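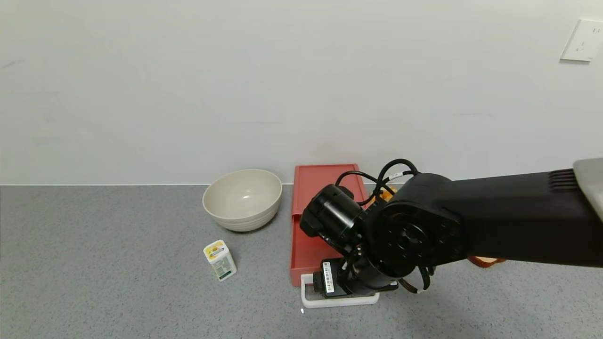 Catrin Jenkins wrote:

> Before anyone blames the controller again, did the arm stop by itself or did somebody hit the button? Your first mail says both. And was the cable bundle tied back at the wrist or left looping over the top like last time? I had the same fault on ours in September and it went away when I swapped one cable, never found out why. Please send the fault number too, "it froze" doesn't help me much.
>
> Catrin

Sorry, wrote the first one in a rush. It stopped by itself. I hit the button after that, so both, sort of.

Fault number is 2484, wrist joint, right arm. Controller calls it "position lost". No warning before it. Drawer task on the kitchen counter setup, the one with the white handle, and it dropped out on the approach with the gripper still open. Left arm kept power and kept moving for 2 seconds after the right one faulted. That's the part I don't like. They are supposed to stop together, the Allimska manual says so and Burkmont signed it off that way.

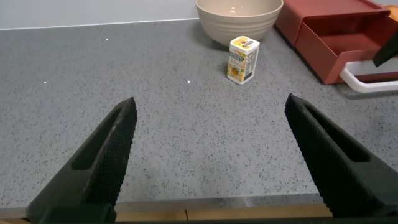 So the fault from one side is not reaching the other, or it gets there late. I pulled the log and the stop message is in there, line 1333, but the left side has no matching entry until I press the button. Looks to me like the link between the two was down already and we were running without knowing.

Cables: not tied back. Loops go up and over the wrist, same as yours. I know. There was a clip on there and it came off when we changed the gripper, didn't get put back on. If the bundle pulls tight when the wrist turns all the way in, it could be tugging the connector. Haven't proved it. Wiggled it by hand with the power off and the plug does have some play.

What I tried after:

restart, home both arms, run again at 40 percent speed. Faulted on the same move.
same thing but wrist kept away from the end of its turn. No fault, drawer pull went through fine.
unplugged the link on purpose, arms parked. No alarm at all. It should of refused to enable.

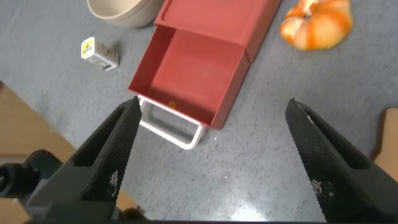
That last one is the safety problem, the cable is just a cable. If the link can be out and both arms still enable then the shared stop is worth nothing, and anyone with a hand near the drawer is counting on it. The Grerel people run the same version I think, somebody should tell them today.

Until it's sorted, please:

no two-arm runs
nobody reaches over the counter while either arm is enabled, not even to reset the carton or close the drawer. Button first, then reach
single arm is OK at low speed, one person on the button the whole time
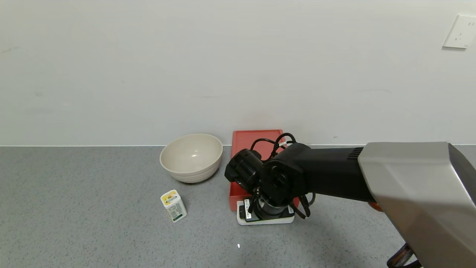
I've asked Ásgeirsdóttir for a new wrist cable and teh proper clip. No date yet. Catrin, which cable did you swap, the long one or the short one at the wrist? And do you still have the old one? Would like to put a meter on it.

Full log is in the shared folder under wrist fault. Start at line 1333 and read up, the stuff after it is mostly me pressing things.

Have to go, back online after 4 pm.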